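Balón de baloncesto Soriano 900, talla 7

Llevo jugando en pista de barrio desde los doce años y he destrozado más balones de los que me gustaría admitir. Por eso, cuando Ruben Dierckx me dejó probar el Soriano 900 en su gimnasio, fui con cero expectativas. Le di dos botes y ya lo quería en la tienda.

Lo primero que se nota es el agarre. Los canales son anchos y la cubierta de microfibra tiene un tacto algo pegajoso de nuevo – a mí me encanta, aunque a Siebe De Smet (mi base de toda la vida, y muy maniático) le costó unas cuantas tardes acostumbrarse. Ahora no lo suelta.
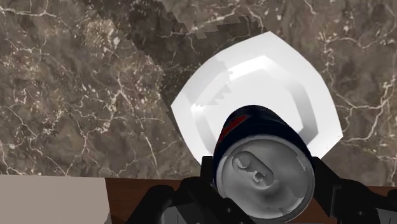 En parquet bota alto y limpio, y en cemento también se defiende, pero yo no lo usaría en la calle a diario. Para eso tengo el Ellisar de goma, bastante más barato y muy sufrido. El 900 es un balón de interior, de entreno y de partido.

Viene deshinchado, con aguja incluida pero sin bomba. ¡Mojad la aguja antes de meterla, por favor! Me llegan cada mes un par de válvulas rotas y la garantía no las cubre. La garantía normal es de 2 años, contra costuras y pérdida de forma.

Colores: naranja clásico y granate. Referencia 2038. También hay talla 6, con la misma cubierta, y si sois un club escribidme y os preparo precio por lote.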